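Home Packing Kitchen Laundry Garage Road Trips About
5 min read

Packing the car for a camping trip: what works for us

I love a packed car. Give me an empty boot, a pile of gear on the driveway and a cup of tea, and I am a very happy woman! We've just done another run up to Litthorpe, 300 kilometres of it on roads that rattle your fillings, and I came home with a notebook full of tweaks.

Start the night before. Put everything on the garage floor in the order you'll need it at the other end, then load it backwards. The tent goes in last, every single time, even when it's an awkward shape and the esky would fit that spot beautifully. You will be so glad when you pull in at dusk and it's drizzling.

Soft bags beat suitcases. We swapped our old hard cases for duffels in November and gained enough room for the camp chairs. Socks and jocks go down the sides, jumpers on top where you can grab them, and each person gets one colour (mine's the purple).

Freeze your water. I fill 8 old juice bottles, leaving a couple of fingers' space at the neck, and stand them around the inside of the esky. They keep the sausages cold and then you drink them. Brilliant! Frozen bolognese laid flat in zip bags does the same job and is dinner on the second night.

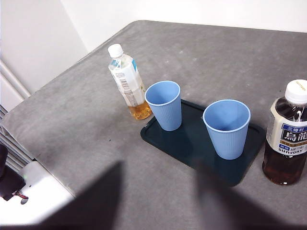 The kitchen box deserves a page of its own. Ours is a 33 litre tub with a clip-on lid, and it never gets unpacked between trips – it lives on the garage shelf with the matches, tea towels, tongs, can opener and a little jar of dishwashing liquid already inside. When we get home I wash what's dirty, top up the salt and write what's missing on masking tape across the lid. Check the tape before you shop.

Now, rattles. Wrap enamel plates in tea towels and stuff the billy with the picnic rug pegs. A folded beach towel between the stove and the side of the car cured a squeak that had driven us mad for 13 trips.

Keep a front-seat bag as well: wipes, a torch, mandarins, bin liners, the paper map and one spare T-shirt per child. Mandarins travel better than bananas, and the peel makes the car smell gorgeous.

Last thing before you reverse out, check the back window. If you can't see the letterbox in the mirror, something has to come down a layer. At our place it's usually the pillows.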